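Strobel updates Trusico planner for two-arm table work

Strobel has released a new version of Trusico, its motion planning and control package for bimanual workcells. The main change is a shared-workspace scheduler that plans both arms against a single time-indexed occupancy map. Earlier versions planned each arm separately and resolved conflicts by pausing one of them.

Under the old scheme, the arm with the lower priority stopped at the boundary of a fixed exclusion zone and waited for the other to leave. The zone had to be drawn by hand for each task. In the new version it is computed from the swept volume of both trajectories, including the elbow links and any cable envelope the user has defined. Replanning runs in a separate thread with a default budget of 18 ms per cycle. If the budget is exceeded, the controller keeps the last valid trajectory and slows along it.

The test task used during development is serving food from a shared tray to a place setting. It was chosen for its mix of rigid and soft items, and because the tray and the plate lie within reach of both grippers.

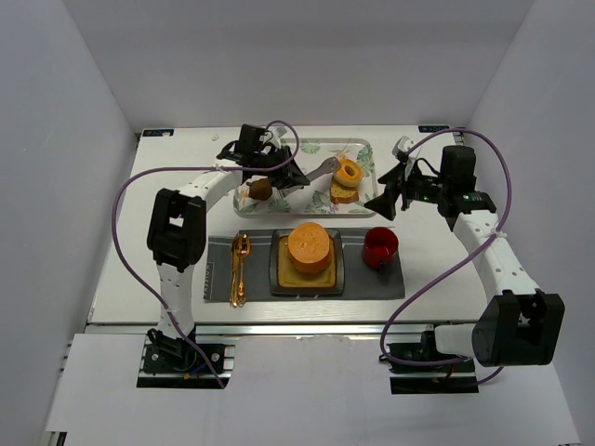 Issue 109

The place setting is harder for perception than it may look. Gold cutlery and a glossy red mug both return specular highlights, and a dark plate on a dark gray mat offers little contrast at the rim. Strobel has moved segmentation to Ninis, an open module maintained by the software group Drimlow, which fits plate and tray outlines as parametric shapes before any depth data is used. Printed patterns, such as the leaves on the tray, are assigned to the supporting surface and no longer generate grasp candidates of their own.

Grasp selection has also been revised. Ring-shaped items are now handled as a separate class, with candidates placed across the wall of the ring as well as around its outer diameter. Overlapping items are ordered by a support graph, so that a piece lying on top of another is taken first. Users can override the order in the task file.

Strobel ran 319 trials of the serving task on the release build and 200 on the previous one. The company reports shorter idle times for both arms but has not published per-trial data. Logs from the release build are to be posted in February – joint states and planner decisions only, without camera streams.

The update reads existing task files, with one exception: hand-drawn exclusion zones are imported as soft costs and must be marked as hard limits again where an installation depends on them. The Ninis module is installed separately.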